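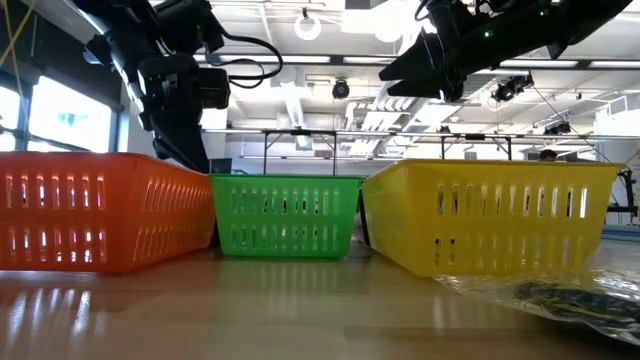
Green basket in the center, yellow at right.

The hospital ethics chair in Uditthorpe has a desk, a kettle and 254 pages of guidance on what happens when parents and doctors disagree. "I've read it twice," she says. "The second time was to check I hadn't missed the answer."

Her panel meets at 7 in the morning, an hour she blames on the surgeons. It has no power to order anything. It listens, it writes a letter, and if the letter fails the case goes to a judge.
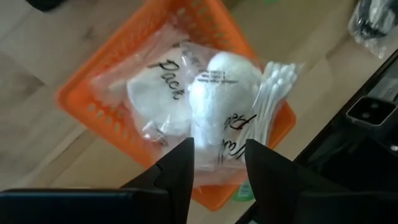 "Most families don't want a fight," she says. "They want the same doctor two days running." Of nearly 70 referrals so far, 2 have reached a courtroom. She attended both and remembers mainly the parking.

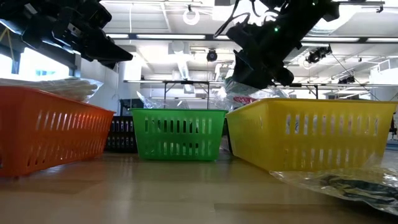
Page last changed: August, 4:10 p.m.

Would she let parents bring in their own outside specialist? "Yes, and early. By the time lawyers suggest it, everyone has stopped listening - me included."

The state is now reviewing the rules and has received 1,128 written comments. She sent one herself, four pages long, and got back a card thanking her for her interest in parking.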